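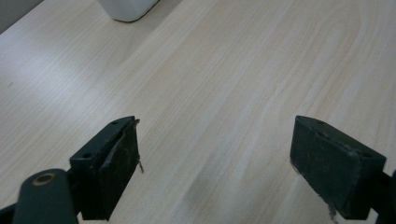

table top, left side, one dark speck

fisham_kate
ok need opinions on this table. Got it off a neighbor in March, pale blond top, paid 19 bucks. Guy swore it was solid wood. I want to sand it and put oil on. Is it solid?? Moving it to the kitchen tonight so quick answers pls

dovetail641
Laminate. Don't sand it. You'll go thru the pattern and then its garbage.

Lorraine Hartley
Not so sure. Those arches on the right look like regular flat sawn grain to me, long loops and all. I have an old Bornstead desk with the same look and that one is veneer over something. Could be veneer. You CAN sand veneer, just barely.

dovetail641
the shine is what gets me. whitish glare over half the top. oiled wood doesn't do that

Lorraine Hartley
Any table does that near a window. Varnish shines too.

fisham_kate
so how do I tell

batch_o_nails
Look at the edge and underneath. If the grain on top runs over the edge and keeps going on the end, solid. If theres a strip stuck on, no. Takes 9 seconds

pinecone13
also do the same spot top and bottom. my Hyvönen table fooled me for years, top was gorgeous, flipped it to fix a leg and it was chipboard. still use it every day

fisham_kate
ok flipping it after dinner. what about the speck? near the left edge. bugs me more than the finish tbh

pinecone13
fingernail first. then damp cloth, drop of dish soap

dovetail641
Or rub it w/ Batix, the cream one. Leave a minute, wipe.

Lorraine Hartley
Please no creams before she knows what the top is. If it's bare wood that will leave a ring worse than the speck. Soap and water.

dovetail641
it's not bare wood Lorraine

Lorraine Hartley
And you know this from one photo.

batch_o_nails
kate just look at the edge lol

fisham_kate
going to look now, will post the underside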